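4.2 Open-Day Sessions at Garkholm

The simulated tasks of Section 3 were shown to the public during the June open day at the Garkholm site. Visitors stood at one of two stations and drove the two-gripper model through a pair of hand controllers, with the rendered view on a monitor at eye level. A third screen, facing the room, repeated the operator's view so that those waiting in line could follow the attempt. Staff were told to explain the controls once and then to answer only when asked.

Each visitor was given 40 seconds of free motion followed by one timed attempt. Scenes were drawn from the Delel set, which combines containers, small household items and room interiors without regard to whether they would normally be found together. The pool held 1,000 scenes, of which 30 were reserved for the public sessions after a check for unstable contacts at load time. Figure 6 gives one scene from the basin group, in which the items lie inside a round marble basin and must be approached over its raised rim.
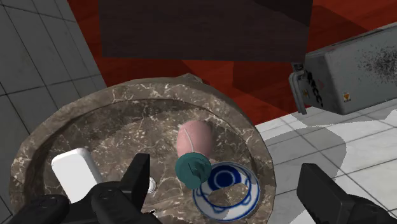

Figure 6. Basin scene, simulated. A pink egg-shaped object, a crumpled teal object and a blue-and-white dish lie in the basin, with a white block at left; parts of both black grippers are in view.

Why were visitors given only one timed attempt? A single attempt kept the line moving and made the results comparable between people who had waited and people who had walked straight up.

The basin group raised two points that had not come up in laboratory use. First, the curved lip limits the angles from which a finger can reach an object near the inner wall, and first-time operators tended to approach from directly above — a path the trained operators at Pelwood seldom chose. Second, small dishes were often pushed before they were gripped. The scoring script logged such contact as a failed grasp even when the dish was lifted a moment later, and the rule was changed before the afternoon sessions. Morning scores for the basin group are therefore left out of Table 5.

Comments were collected on paper by Rokeya Kumarasinghe at the exit of the hall. Nearly 30 forms mentioned depth, most of them asking for a second viewpoint. The side view described in Section 5.1 was added in response.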